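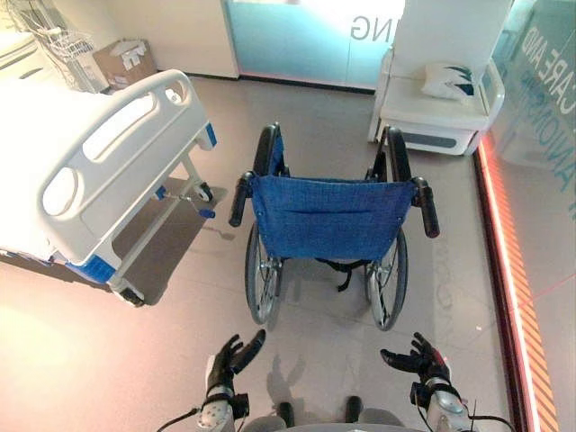
News > Local > Technology

Robot gets its wheelchair lessons by hand in Clendham

October, 4:15 p.m. | Staff report

CLENDHAM – A two-legged robot spent the afternoon learning to take hold of a wheelchair and move it away from a hospital bed. The teacher was a person a few steps away, working the arms by remote control. One more try, then another. Slow going.

The robot is part of a project called Rurnico, run by Pranell, a local company that wants to sell helper machines to care homes and hospitals. The sessions are going on this month at the Hrynyshyn building, in a room set up with a bed, a manual wheelchair and some other gear you'd find on a ward.

The task sounds like nothing. Walk up behind the chair, get both hands on the push handles, close the fingers, push. Operators say the first part eats up most of the time. Grab too low and the hand lands on the fabric. Grab with one hand early and the chair turns, and then the other handle isn't where it was a second ago.

So the operator does it again. The hand controls pass the operator's movements along to the robot's arms and fingers, and everything gets recorded – what the cameras see, where the joints are, how hard the fingers close. One recording of one try is called a demonstration. Pranell says it had 2,062 of them for the wheelchair task as of this afternoon, good and bad ones counted together.

The bad ones get marked and mostly left out of training. A few are kept on purpose. If the operator misses a handle, backs off and fixes it, that's useful, according to the team, as the robot will need to fix its own misses later on.

The chair gets moved between tries. A little to the left, a little closer to the bed, turned some. Brakes on for part of the session, off for the rest. Leave it in the same spot all day and the robot learns the spot, one operator said, and then it's lost the first time somebody parks the chair crooked. 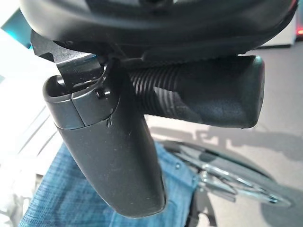 Does the person at the controls have to be a programmer?

Mostly it's people with no coding background. Pranell trains them for a week on the hand controls, and the ones who do well tend to be patient and steady.

Two operators trade off through a shift. Each one gets 40 minutes at the controls and then has to stop, even if things are going good. Tired hands make sloppy recordings, and the sloppy stuff is hard to find afterward. The one who's off goes through the last batch on a laptop and trims the starts and ends.

There's a second way of teaching, used for small corrections. An operator stands next to the machine, takes a loosened arm and just moves it where it should go. Wrist angle, mainly. The team calls this hand guiding and says it works well for getting the fingers around a handle, less well for anything that needs both arms and the legs at once. Pushing the chair is all remote control for that reason.

Operators have picked up habits that the company now writes down and teaches to new people. Come in from above the handles, not from the side. Wait a beat after the fingers close. Don't start walking untill both hands are set. Some of the early recordings were thrown out over that last one. The operator would step off with only one hand on, get away with it, and the robot would copy it later and spin the chair.

Speed is another arguement that hasn't been settled. A person who's good at the controls can do the whole thing pretty fast. Fast recordings teach a fast robot, and the care homes that have talked to Pranell don't want a fast robot. The current rule is a slow walking pace, slower near the bed.

No passengers so far. All the tries are done with the chair empty and the company says it has no date for anything else. A weighted dummy comes first. That changes how the chair starts and stops, so a good share of the recordings will probably have to be made over again, which the operators know and aren't thrilled about.

Asked what the robot can do by itself at this point, the team was careful. It gets hold of the handles on its own on most tries in the practice room, they said, with an operator standing by to take over. Pushing in a straight line is okay. Turns still need work, and backing out from beside the bed needs a lot of it.

When the operator takes over halfway, that gets recorded too. Those takeover clips are short and the team says they're worth more than a full run from scratch, as they show the exact place where the robot got into trouble.
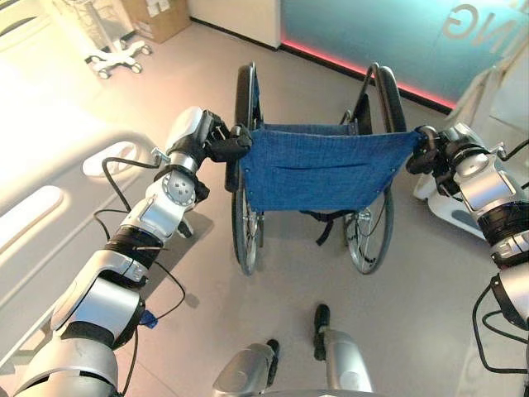
Both hands on the push handles, next to the bed, during the wheelchair task. (Staff photo)

The Clendham sessions go through the end of the month. After that the plan is folding – getting the same chair closed up and parked out of the way. Operators have already tried it a few times with the remote controls. Harder than pushing, they say, mostly from having to let go with one hand while the other keeps the chair from rolling.

Pranell said it would open a session to visitors before the room is packed up. Time not set yet. We'll update this story when there is one.

Get local headlines in your inbox every morning. Enter your email to sign up for our free newsletter. You can unsubscribe at any time.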